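Handling soft items in home sessions: questions and answers on our rules of good practice
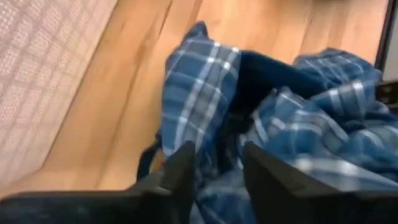 Wrist camera view: a plaid garment on the floor, both fingers at the cloth.

The rules on this page apply to everybody who operates an arm with a two-finger gripper in a home or in a home-like room, and who records the work. They were written first for the Wurel operators and are now used also by the Clostari and Skokodden groups. Questions come to us every month, and the same ones come often, so we have put the answers in one place. The last changes were made in October.

General

Who must follow these rules?

Every operator, every second person in the room, and every reviewer who looks at the recordings afterwards. Visitors do not need to read them, but they must stay behind the operator and do what the second person tells them.

Are the rules a standard?

No. They are house rules. Where a national law or a published safety standard asks for more than we do, you follow the law or the standard. If you think one of our rules is in conflict with it, stop using our rule and write to Abílio Rebelo, who keeps the text.

Why is there a separate page for clothes and other textiles?

Our general page was made with cups, boxes and tools in mind. Cloth behaves in another way. It has no fixed shape, it hides what is under it, and it can be pulled a long way before the operator notices that something is wrong. When we went through 151 reports from operators, 42 of them were about cloth, and most of those could not be answered from the general page.

Before the session

What do I check on the garment?

Empty all the pockets. Close the zips. Take out pins, brooches and anything else that is hard or sharp. Look for loose threads longer than a finger and cut them, if the owner agrees. Garments with wires or heating elements inside are not allowed at all.

Can I use the clothes that are already in the home?

Yes, with the written agreement of the person who owns them. A spoken yes is not enough, even if the person is standing beside you. Please explain that the cloth can be marked or stretched. If the owner hesitates, take a garment from the kit.

Must the garment be folded or laid flat at the start?

No. A heap is a correct starting position and we want many of them. Drop the garment from the height of your hip and leave it as it falls. Do not arrange it afterwards to make the grasp easier. If it falls in such a way that a part lies under furniture, you may drop it again once, and you write this in the session note.

How do I prepare the floor?

Sweep it. Crumbs and small stones come between the fingertips and the floor and leave scratches. On wooden floors you also test the lowest height of the gripper before the garment is put down: move slowly to the floor, stop before contact, and set the limit there. Do this again when you change the room, because old floors are seldom level.

There is a rug or mat near the work area. Do I remove it?

Only if it can slide or if its edge stands up. A mat that lies flat may stay, and it is good for the recordings that rooms are different from each other. But set your height limit for the higher of the two surfaces if the garment may be dragged over the edge. Brynjólfsdóttir mats, which come in the kit, have a soft backing and must not be used on waxed floors.

During the session

How hard may the gripper close on cloth?

Use the textile setting. It is lower than the one for solid objects, and it is enough for shirts, towels and pillowcases. If the cloth slips out, try again with a deeper grasp and leave the force as it is. After three failed grasps in the same place, choose another place.

Which part should I grasp?

A raised fold is usually the best choice. The fingers can go on both sides of it and they do not need to press on the floor. Flat areas are difficult, and pushing the fingertips downwards into a flat layer is the most common reason for scratches that we see. Avoid buttons, and avoid seams where many layers meet.

I see a darker part inside the folds and I do not know what it is. May I go on?

Stop and look with your own eyes, from the side. A wrist camera shows very little depth in dark cloth. It may be a lining, a shadow, the inside of a collar or a second item that came with the first. If you are sure that it is textile, go on. If it is something else, the second person takes it out when the arm is paused — never while it is moving.

May the second person hold or straighten the cloth while the arm works?

No. Hands stay out of the work area from the moment the arm is enabled until it is paused and the second person has said "paused" aloud. This is the rule which is broken most, and normally by experienced people.

The garment is caught on something. What do I do?

Open the gripper first. Do not pull. When the fingers are open, move the arm up and away, pause it, and free the cloth by hand. Pulling against furniture has moved a chair in one of our sessions, and in another one a lamp fell down.

How long can one operator work without a break?

48 minutes at the most. Then the operator stands up and changes place with the second person, or both take a pause. Cloth work is slow and it makes the eyes tired more quickly than one thinks.

Recordings

Is a blurred picture a reason to delete the recording?

Not by itself. When the wrist moves, some blur is normal, and the part of the housing which is close to the lens will often be out of focus. Delete nothing in the home. The reviewer decides. As an operator you only mark a recording as "bad" if the lens was covered or dirty, or if the camera had come loose.

What must not be seen in the recordings?

Faces, letters and screens with readable text, family photographs, medicines, and anything the people of the house have asked you to leave out. Furniture and appliances at the side of the work area are permitted. Please walk once through the room with the camera switched on before you begin, and look at what it catches in the corners.

Do I keep failed attempts?

Yes, all of them. A grasp that fails is marked as failed and it stays in the set. We have had sessions where only the nice attempts were sent, and they were of little use.

What do I write in the session note?

The kind of garment, the kind of floor, the textile setting used, the number of drops, and anything that made you stop. Whole sentences are not necessary. Write it in the room, before you pack.

After the session

How do I leave the garment?

Shake it out, check it for marks and show it to the owner. If there is damage, write down where it is and take one close photograph. We replace the item and we do not discuss if it was old.

How often are the fingertips cleaned?

After every home, with a damp cloth. Check also the edges with your finger. A small burr can pull threads out of flannel and knitwear, and it is easy to miss on a black fingertip. Replace the tips after 8 sessions even when they look good.

Who do I contact if my question is not here?

Ask your group leader first. If your group leader does not know either, send the question to Abílio Rebelo with the session note attached. You will get an answer before your next session is planned, and if other groups can have the same problem, the question will be added to this page.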